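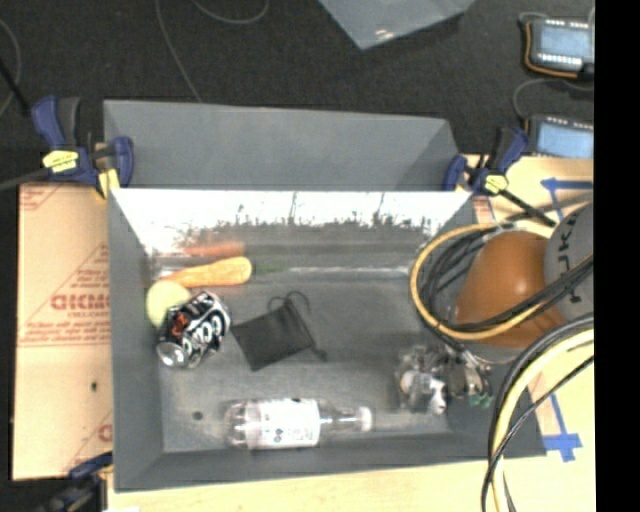
Too much sound produce still ends up as animal feed, was the first comment we got back on our last report, and it asked what we planned to do about it. It was a fair point. Most of the work since then has gone into sorting and storage, so this report starts there and leaves deliveries for later.

Bamton Produce Share
Progress report to the Arnuvano Fund
21 July 2021

Sorting

When the grant began, crates from the farms were tipped onto a table and anything bent, split or undersized was set aside for feed. We now use three grades. Grade one goes to the pantry shelves. Grade two is sound but misshapen and goes to the two kitchens that cook for us. Only what is soft, moldy or badly damaged goes to feed.

The written guide for sorters is finished and fits on one page. The section on root vegetables took the longest. The first draft told people to reject any carrot with a split, and that was too strict. A dry split near the top can be trimmed off and the rest used. The current version says so.

During the reporting period we took in 712 crates. Of those, 572 went out as grade one or grade two. The rest went to feed or compost, and a few are still in storage. We did not record grades in the first year, so there is no good figure to compare this with. Next year there will be.

Storage

The cold room at the Gwynne site is running. It was five weeks late because the door was delivered in the wrong size and had to go back. The supplier, Perix, covered the return shipping but not the extra rental on the temporary cooler. We paid for that out of the contingency line, and it is shown in the attached budget.

Humidity is still a problem. Leafy greens keep well on the lower shelves and wilt on the top ones, where the fan blows straight across them. We have moved squash and onions out to the dry store and put root vegetables on the top shelves in lidded tubs. A baffle for the fan has been ordered.

Deliveries

We are supplying six pantries, one more than planned. The sixth is at the east end of Bamton and opens only in the evening, so it has its own van run. Around 400 households pick up from the six sites in a normal week. The pantries keep those records themselves and not all in the same way.

The van needed new brakes and was off the road for four days. One delivery was missed and made up the following week.

Kitchens

Both kitchens are taking grade two produce. Soup is the main use. The larger kitchen has asked for fewer beets and more onions, and we have passed this on to the farms — they can't do much about it until fall.

Spending

Spending is on track apart from the cooler rental. We have $667 left in the equipment line after the baffle. We would like to use it for a second floor scale, so that incoming crates can be weighed while the first scale is in use for packing. Please let us know if this needs a formal change request.

Next period

The farm agreements run out in November and we will start on renewals well before then. One farm has already said it wants earlier pickup times. Training for new sorters will be repeated in the fall, using the one-page guide.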